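Community Health

Multbridge Extends Medicine Take-Back Service to Four Pharmacies

2 min read
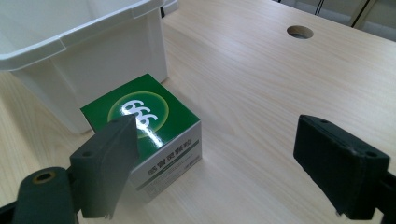
Residents of Multbridge will be able to return unused and expired medicines at 4 pharmacies from February, following a decision by the town's health office to extend a service previously offered at the Kanus clinic only.

The service is free and no receipt is required. Tablets, capsules and creams will be accepted during normal opening hours. Needles and inhalers are excluded and should still be taken to the clinic – the front desk there is open until 4 p.m.

"Many households keep medicines for years after a course of treatment has ended," said Danjuma Bassey, head of the health office. "We want returning them to be as simple as picking up a prescription."

Collected items will be sent for incineration by Hudico, which holds the town's contract for clinical waste. Each pharmacy may accept up to 60 pounds a month under the present terms.

Ayodele Mohammed, who manages the Chukwu Street pharmacy, asked customers to remove personal details from labels before handing items in.

Filed under: Pharmacy, Local Services

Contact the newsroom | © Multbridge Health Office | Back to top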